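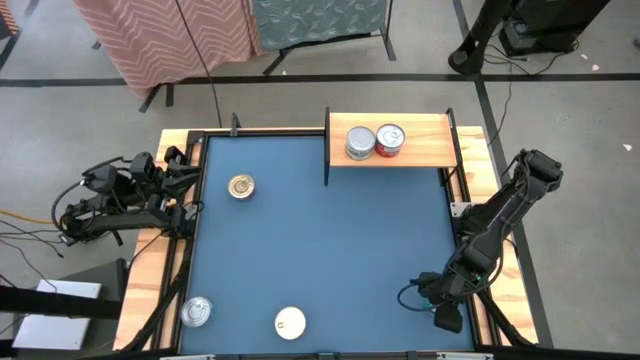

Home Interviews Recipes Pantry Talk Archive About Contact

Cooking from the shelf with Anneliese Albers

Anneliese Albers doesn't have much time and neither do I, so we talk while she cooks. It's 11 in the morning, January, her kitchen in Vurenach, windows already fogged. Onions going. She wants to get lunch on the table and she wants to talk about cans, which is why I drove up.

"People apologize for them," she says. "They have me over and there's a bean salad and it's good, and then they lower their voice. Oh, the beans are from a can. So what? I ate two plates."

She cooked at the Zulari for five years, the lunch place by the bus station, closed now. Fresh fish came in twice a week if the roads were OK. The rest of the time, the cupboard. She says that's where she learned.

"I came in with all these ideas. Then it snowed. And the owner, Hartmut, he just opened the cupboard and said, well, there's your menu."

Hartmut Schmieder still lives up the road and he turned up halfway through our talk, for the soup I think. More from him further down.

So what does she keep? Tomatoes, whole, never the diced. White beans, chickpeas. Sardines in oil and mackerel when it's on sale. Coconut milk. Corn, which she was a snob about until her niece moved in. Evaporated milk for coffee and for a kind of potato gratin she wouldn't give me the whole recipe for. Peaches. Always peaches.

"Whole tomatoes are better becuase they fall apart when you want them to. The diced ones sit there like little dice. You can cook them all afternoon."

I ask about fish. She gets louder.

"Fish is the one people ruin. They cook it again! It's cooked. It was cooked in the can. You put it in at the end, you turn off the burner, you put the lid on, you go set the table."

Her fish soup goes like this, more or less, I was writing with one hand. Onion and celery in oil till soft. A potato cut small. Water to cover, a bay leaf. When the potato gives, a spoonful of mustard and some of the evaporated milk. Off the heat. Then the fish, in big pieces, with whatever it was packed in if that tastes good. Dill. Lemon if there's a lemon. Salt last and taste first, the fish has plenty.

"If it's packed in water I pour it off. If it's in oil, the oil goes in the pan at the start instead of mine. That's half the flavor and people tip it in the sink."

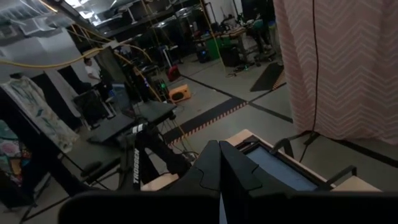

Light wood, blue-gray panel, black metal at the side.

We get onto storage. I had expected a system -- labels, a chart on the door -- and there isn't one. New ones go in the back. That's it. She did have more than 100 cans once, a bad winter when she'd bought out half of Kramer's closing sale, and she hated it.

"You stop seeing them. It's like a wall. I found water chestnuts in there, I don't know what I was planning. Now I keep one shelf and when it's full I don't buy."

Damp is what she worries about. The old place in Cimow had a cellar and everyone told her how lucky she was, a cellar! The labels came off and the rims rusted. She moved the lot up to the hallway closet where it was dry, and cool enough most of the year. A bit of surface rust that wipes away with a cloth, she'll use it soon and not fuss. Deep rust, a bulging end, a leak, a bad dent on the seam, out it goes and she doesn't taste it to check.

"Don't be brave about it. It's a can of beans."

Hartmut comes in about here, coat still on. He's seventy-something and he disagrees with her on nearly everything. He thinks whole tomatoes are a nuisance. He likes the cheap tuna. He thinks dried beans are better in every way and says so while she's opening a can of them.

"We soaked beans at the Zulari every night," he says.

"I soaked beans at the Zulari every night," she says. "You went home."

He lets that one go. He does say something I wanted to get down, though, about what people order when it's cold. Nobody ordered the specials he was proud of. They ordered the soup, and if the soup was gone they asked what was nearest to it. He kept track for a while in a school notebook and then quit, the answer was the same each week.

"So I made more soup," he says. Sits down. Coat still on.

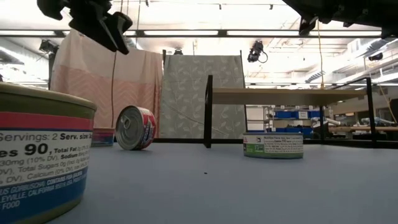

I ask Anneliese if she reads labels, or just goes by habit. Both. She looks at salt and she looks at the serving size, which she finds silly.

"It says so many servings and I think, for who? One hungry person comes home and that's lunch. So I go by the whole can. How much salt is in the whole can, and how many of us are eating. Then I know."

For beans she buys no salt added if it's the same price and rinses them if it isn't. Ingredients should be short. Tomatoes, tomato juice, OK. Sardines, oil, salt, OK. If there's a sauce she gets suspicious. "I can make a sauce. I've got mustard."

Does she ever get bored of it? She thinks about this one for a while, stirs.

"No. I get bored of shopping. I get bored of standing in the store at six o'clock with everybody tired. When I know there's a soup on the shelf I don't have to go. I can go tomorow."

Her niece, the corn one, is 22 and has started cooking from the same shelf. Chickpeas roasted hard with paprika, eaten out of the pan. Peaches in a hot skillet with butter and black pepper, which Anneliese thought was a joke and now makes herself, for guests, without lowering her voice.

What about somebody starting from nothing, new apartment, one pot? She doesn't want a big list. Tomatoes, a bean you like, a fish you like, onions, oil, rice. A decent can opener -- she's gone through plenty of bad ones and gets cross just talking about it. Cook those things until you know them, then get one more thing.

"And buy the fish you actually like. Not the one that's good for you that you'll walk past until spring."

Soup's ready. Three bowls, bread from yesterday toasted in the dry pan. Hartmut takes the coat off finally. He says it needs salt. She moves the salt to her end of the table.

I had two bowls. Drove home with a jar of it on the passenger seat, lid taped on, still no gratin recipe.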